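Wadine two-arm kit, reviewed by Sena Eshun

We budgeted for the arms and hands and forgot nearly everything else. Spare fingertips took 7 percent of the total, and the second table wasn't in the quote. Delivery took 24 days. Setup needed two people and most of a Wednesday. Support answers email, slowly. 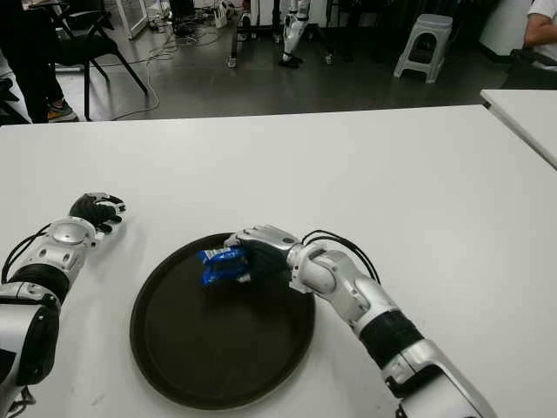

Cable sleeves should be on your order from the start. The kit comes without them, and the black cables loop up over the wrists, even on a simple job like holding what looks like a snack packet over a tray. I'd buy it again, with more set aside for parts.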